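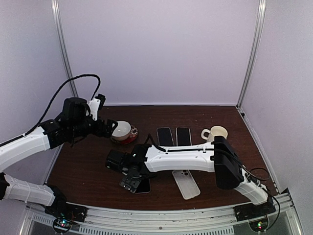 Bench 2, both arms over the table, bowl and phones out.

25 Jul 2020

Saturday, quiet, so doing the equipment list before Merike needs it. Budget round closes in August, no date yet. Merike Koppel signs for anything over 500 so keep the quotes together this time.

Want for the second bench:
- pair of arms, same as now. Nandmont still has them, lead time is the worry. Don't mix makes again, the spares drawer is bad enough
- gripper fingers, spare set. Fleltwood quote $522 the pair, freight extra. Ask if the freight is per order, if so add the brackets
- wrist camera + bracket, $173 from Kesico. Order 2, one to sit on the shelf
- cable. The black run on the left arm goes up in a big arch over the wrist and down to the camera bracket, would rather have a proper length and some clips. Right one loops up near the wrist as well. Cheap fix, put it under consumables
- side panels, plain pale grey like these. Hunt can cut them locally, get a price by email not phone

Not asking for: new tabletop. The dark wood grain shows every speck but it's fine. Black phones on dark brown is a harder pick and thats sort of what we want. Maybe one light top later, for comparision.

Objects. Phones are free (old ones out of the recycling box), crockery is petty cash. More mugs with big handles please, and saucers in a colour other than red.

Power: second bench can't share the strip with this one. Need to ask the building about another outlet before anything gets ordered, last time we did it the other way round and the crate sat in the hall.

Aluminum rail: offcuts in the store, measure first. Boards under the front rail want a cover of some kind, price one.

To do Monday: chase Fleltwood, email Hunt, total it all up for MK.

Comments
MK: Freight is per order, I asked them in the spring. Add the brackets.
tj: can we get right angle plugs with the cable
MK: Yes if it's on the list by Tuesday.

Search this notebook Go

Recent entries
Gripper finger wear, bench 2
Spares drawer, what's in it
Panel heights and glare
Kesico return, wrong bracket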